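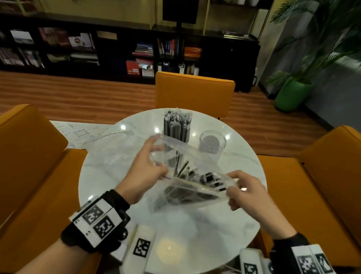
MERUTVILLE, Sunday, November 23, 2025. The Merutville Association of Appointed Suppliers has opened its rolls to new members for the first time in 20 years, ending a closed period that began as a short pause to update the letterhead. Any business that has supplied the city's official residence, its ceremonial offices or its civic banquets for five years running may now apply. The old rules favored grand trades such as saddlery and silver. The new ones also welcome whoever sells the everyday stuff, down to individually wrapped gray straws standing upright in a clear container, and gives them the same vote as the saddler.

The saddler has been informed.

"We had 79 members, and a fair number of them had stopped answering letters," said Estíbaliz Nieto, president of the Association. "We wrote again. Two replied to say they had sold the business in the nineties and had been enjoying the dinners."

Applications will be read by a panel of three: Nieto, vice president Crescencio Olmedo and Lucía Pastor of Rautiainen, the linen house that has laundered the city's tablecloths through four mayors and one very bad year for beetroot. Successful firms may display the Association's crest on vans, shopfronts and stationery. They may not display it on umbrellas. The umbrella rule dates from an earlier dispute and the Association has no plans to reopen it.

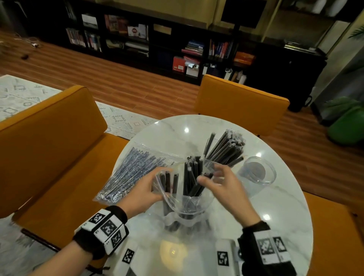 Black drinking straws in a clear plastic bag, on a round white table.

Membership costs $40 a month and includes the spring lunch, the use of the reading room above Lenberg the bookbinder's, and a seat at the annual dinner, with seating now decided by lot. Under the former system, places were assigned by date of appointment, and the junior members ate in the corridor.

"I was in the corridor for eleven years," said Olmedo, whose family firm supplies candles. "The food was the same. It was just later."

The Association will also begin a small grants program, with awards of up to $1000 for members taking on an apprentice. The first round is paid for by Jallton, a glove maker and member of long standing, on the condition that nobody names anything after it. The program will be known as the Grants Program.

The rolls open tomorrow and stay open until the end of April. Forms can be collected from the reading room or requested by mail. Applicants should include proof of supply, such as invoices. Letters of thanks from former mayors are charming but do not count.

Press inquiries: Montserrat Cabello, Merutville Association of Appointed Suppliers, weekday mornings.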